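Call for participants: reviewers and home recorders for a good practice guide on hand-held gripper work

Last updated: Wednesday, September 25, 2024

Fimell is writing a good practice guide for people who record household tasks with hand-held grippers. We are looking for 13 participants to try out the draft rules at home and tell us where they fall short. The work is paid, part-time and can be done from your own kitchen or living room.

The guide will cover the recording itself, the safety of the person holding the grippers, and the privacy of anyone else who lives in the home. It will be used first by our own teams at Merkik and Kulau, and will then be free for other groups to take up. The first draft has 80 rules. We think that is too many. Part of your job is to help us decide which ones can be merged or dropped.

What you would do

You would read the draft, record a set of short tasks while following it, and fill in a form after each session. The tasks are ordinary ones such as nesting bowls, folding cloths, putting lids on boxes and clearing a table. Each participant records 200 short takes over the whole period, in sessions of no more than 2 hours. You choose the days.

You would also join two group calls to go through the rules one section at a time. Please come with notes. We want to hear about rules that were unclear, rules that slowed you down for no good reason, and anything you had to work out for yourself.

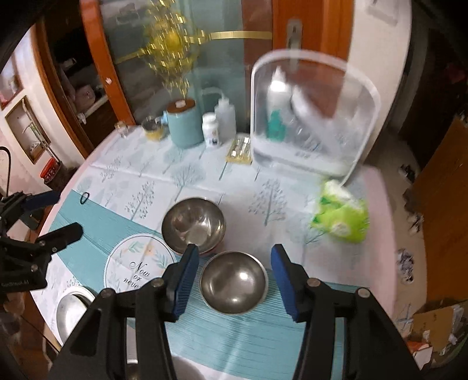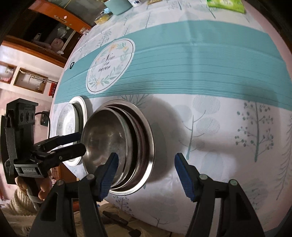 Bowl work at a table with a patterned cloth, using hand-held grippers.

What the draft asks for

These are the main points, so that you can judge whether the work would suit you.

Before a session, look over the table and the floor around it. Put away medicines, letters, bank cards and anything with a name or address on it. Household items may stay in the background if they are safe to show. Cables should not cross the place where you stand.

Check both grippers before you start. Open and close the jaws fully, look at the pads for wear and make sure no screw has worked loose. If a pad is split or a joint sticks, stop and report it. Do not repair the tool yourself.

Everyone in the home must know when recording is on. Adults who may be seen or heard have to sign the consent form first. Children must not be in the room. Guests can ask for a take to be deleted at any time, and we will delete it without asking why.

Knives, glass under load, hot liquids and cleaning chemicals are not allowed in any task. Keep fingers clear of the jaw linkages. Take a break after every 20 minutes of gripping, sooner if your wrist or thumb begins to ache.

Keep failed takes. If you drop a bowl or miss a grasp, finish the take and mark it as failed on the form. The draft is strict on this point – a set with the mistakes removed is of little use to the people who train robots on it.

Who can apply

You need to be 18 or over, live at an address where we can deliver equipment, and have a table you can walk round on at least two sides. You should be able to hold a gripper in each hand for the length of a take. Left-handed people are very welcome, as the draft says little about left-handed use.

No technical background is needed for most of the places. We are keeping two places for people who have worked with safety rules before, for example in a workshop, a laboratory or a commercial kitchen. Please say so in your application if this applies to you.

Pay and equipment

We pay by the hour, including reading time and calls. The rate is set out in the agreement we send before you commit to anything. Grippers, bowls and boxes are delivered in one case and collected at the end. You will not be charged for normal wear. All uploads go through Helmy, our file store, and you can view and remove your own takes there until the set is closed.

Sessions will run until April. If you need to stop early you will be paid for the hours you have done.

How to apply

Write to Friederike Wunderlich at Fimell with a short note of no more than one page. Tell us who else lives in your home, what table you would use, and which days you are normally free. A photo of the table is helpful but please tidy away anything private first. We do not need a CV.

We reply to every application. If we would like to take yours further, we will arrange a short call and send you the draft to read beforehand.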